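Repair and Reuse: Week 8 handout
Tutor: Fathima Wijesinghe
Last updated: November
3 comments | 12 shares

Please read this before the session. The reading from last week (the Romerley repair survey) still applies and will come up again in the essay.

Why things get thrown away

Most households do not throw out an appliance on the day it stops working. It goes into a cupboard or the garage first, often for years. In the Romerley survey 1,414 households were asked about the last electrical item they got rid of. Many had never asked anyone for a repair price. Those who had asked were often quoted close to the cost of a new one.

Three costs matter here: the part, the labour and the time spent without the item. Students usually write about the first and forget the third. A family can manage without a toaster for a month. A washing machine is another matter. 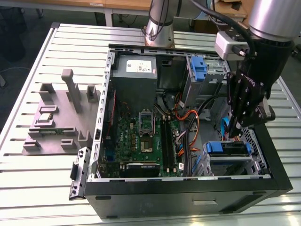 Why does labour make up so much of a repair bill?
Finding the fault takes longer than fixing it. A worker may spend 45 minutes on tests and then change a part in five, and the customer pays for all of it.

Repair and wages

Repair has to be done near the owner, at local wages. Making the item can be done wherever it is cheapest, in very large numbers. As wages rise in a town, its repair shops become dearer while the goods on the shelf may stay the same price or fall. Fatima Jacobs makes this point in her study of Cirkley, where the number of repair shops on the high street fell to 8 in one generation. She also notes that the shops left open were mostly in buildings their owners had bought outright – rent was the thing that closed the others.

Look at her second table and compare shoe repair with television repair. Shoe repair held up better. Think about what a customer can judge for themselves in each trade.

Trust

A customer who cannot check the work has to trust the person doing it. If the bill says a part was replaced, most of us have no way of knowing whether it needed to be. Some shops hand back the old part. Others give a fixed price before starting, and carry the loss when a job runs over.

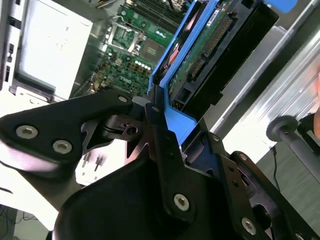
Fig. 2. Inside an open computer chassis.

The Florkonholm scheme

Florkonholm tried a different answer. The town paid part of the bill for any repair costing up to 200 crowns, and residents could use the offer once a year. Take-up was slow in the first year and rose after the form was cut to a single page. Shops complained that they were paid late. Two of them left the scheme and later came back.

The weak point was spare parts. Paying towards labour does little if the maker no longer sells the part, or sells it only as part of a larger unit.

For the seminar

Read the Issa chapter on second-hand markets, leaving out the appendix. Bring one repair bill or quote, your own or a relative's, with the name removed. Be ready to say how much of it was labour. Short notes go in the shared folder by Sunday – half a page is plenty.

This site uses cookies to remember your settings. Accept | Manage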